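30 de diciembre de 2019

Me he levantado a las siete y media, con frío en los pies. El piso de Havport tarda mucho en calentarse y anoche dejé la ventana de la cocina entornada para que se fuera el olor a coliflor. Café, dos tostadas, la última cucharada de mermelada de higo. He lavado el tarro y lo he dejado boca abajo en el escurridor. Tengo ya demasiados tarros.

Quería pasar la mañana ordenando papeles y la he pasado casi entera con la factura del gas. Ponía 635 en la lectura anterior y no coincide con lo que yo tenía apuntado en la libreta. He llamado, me han tenido veinte minutos con música y al final me han dicho que lo miran después de fiestas. He anotado la hora de la llamada por si acaso.

A mediodía he bajado a Pagano a por pan y pilas. Quedaba poco pan. He comprado también naranjas, un cuaderno de rayas y dos hojas de pegatinas en blanco y negro que tenían en la caja. No las necesitaba. He vuelto por el paseo porque había sol, aunque el viento venía del puerto y no se podía ir sin gorro.

Lentejas para comer. Me quedaron sosas.

Por la tarde me he puesto con la mesa de madera clara del cuarto pequeño. Llevaba desde principios de mes sirviendo para dejar cosas encima: recibos, el cargador viejo, la caja de los hilos, el paquete de Flenevley que todavía no he devuelto. El paquete pesa más de lo que recordaba y va a salir caro mandarlo. Lo he puesto junto a la puerta para no olvidarlo, donde ya tropecé con él una vez.

Cuando terminé con los papeles saqué las pegatinas. Empecé a ponerlas en el disco blanco, sin pensarlo mucho, primero las gafas de sol y después la luna. Luego el gato negro, que se torció un poco y tuve que despegarlo con la uña. El fantasma es pequeño y queda abajo, cerca de la guitarra. Me sobra casi una hoja entera. La he metido en el cajón de los sobres.

La pieza naranja, la de plástico blando, la he dejado al pie del disco. He probado a guardarla en el armario y no cabía con la puerta cerrada. El botecito blanco de la tapa también se queda en la mesa. Tenía dentro una goma de pelo y un botón de la chaqueta gris - llevaba semanas buscando ese botón. Lo coseré mañana si encuentro hilo del mismo color.
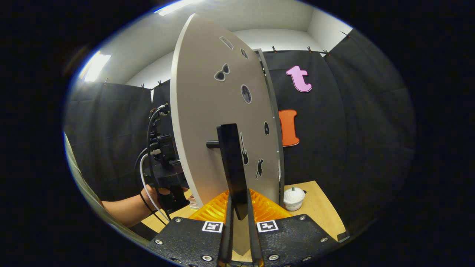
El disco con sus pegatinas y, a la derecha, el botecito blanco.

A las seis ha llamado Shahram Nazari. Está en Porkora hasta el día dos, en casa de su hermana, y dice que allí no para de llover. Me ha preguntado si le podía regar las plantas otra vez y le he dicho que sí. También me debe 100 del regalo de Navidad, pero no he sacado el tema. Hemos quedado en vernos cuando vuelva, seguramente para comer.

Para cenar, tortilla y una naranja. Las naranjas han salido buenas, con mucho zumo. He leído un rato en el sofá, hasta la página 200 - el libro mejora cuando salen del pueblo, la primera parte se me hizo larga.

Pendiente para mañana: hilo gris, correos, plantas de Shahram, cambiar las sábanas. Comprar uvas temprano, antes de que se acaben.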